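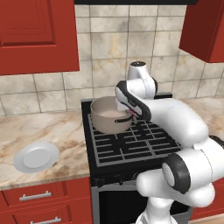 Skamlow: what we learned from a robot that would not let go

Project report, second-year robotics group, Feltville

When we picked our project in the autumn we wanted something that sounded simple, and moving a saucepan around a kitchen sounded very simple indeed (we have all done it half asleep). Our plan was to teach an arm, entirely in simulation, to take hold of a pan on the stove, lift it and put it down again gently, and also to turn the knobs and open the oven. We called the whole thing Skamlow, after a misspelling in our first set of notes that we all grew fond of.

Most of this report is about a fault, because the fault took up most of our spring. We hope that is all right! We certainly learned more from it than from the weeks when things went smoothly.

What went wrong

We ran 242 trials of the full routine on the lab computers at Ivstead. In 22 of them the arm closed its fingers on the pan, was told to open them again, and then moved off to the next job with the pan still in its grip. The pan was dragged across the grate and, in the worst runs, over the front of the stove. In a real kitchen that could mean hot liquid on somebody's feet, so although nothing was ever harmed we decided early on to treat it as a safety matter and write up every case properly.

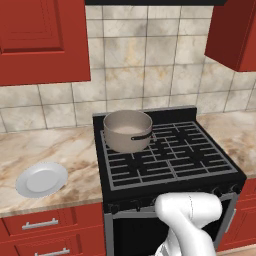
Our first guess was friction. We had set the finger pads to be rather sticky so that the pan would not slip, and it seemed reasonable that they were simply clinging on. We spent two weeks lowering the value bit by bit, which gave us a great many dropped pans and no fewer dragged ones. Looking back, we should have read the logs before touching anything, and our supervisor was very kind about how long it took us to do so.

The logs showed the real trouble. Our program sent the "open" command and then waited a fixed time before starting the next movement. When the computer was busy the simulated fingers moved late, and the wait ran out while they were still shut. The arm had no idea, as we never asked it to check. Every one of the 22 bad runs had this same pattern, and we felt a bit silly and very relieved in equal measure.

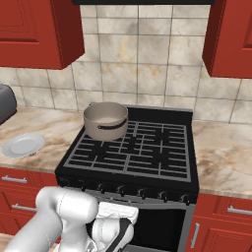 What we changed

The wait is gone. The program now reads the finger position and will not begin a new movement until the fingers have opened past a set point. If that takes too long the arm stops where it is and reports a fault. We also added a check on the pan itself – if it moves when it ought to be standing still, everything halts.

We ran the full set of 242 trials again with these changes. No pan was dragged, and the arm stopped itself with a fault in 6 runs. We looked at those one at a time. Four were late fingers, caught just as we had hoped, and the other two were false alarms from the pan check, where the pan had settled slightly on the grate after being put down. We have left that limit strict for now and would like next year's group to have a proper go at tuning it.

Still to do

The oven door has the same fixed wait in its code, and we ran out of term before we could replace it. Please do not copy that file into anything new! The corrected pan routine and both sets of logs are in the project folder, along with our notes on friction, which are long and mostly wrong but may save somebody else the same two weeks.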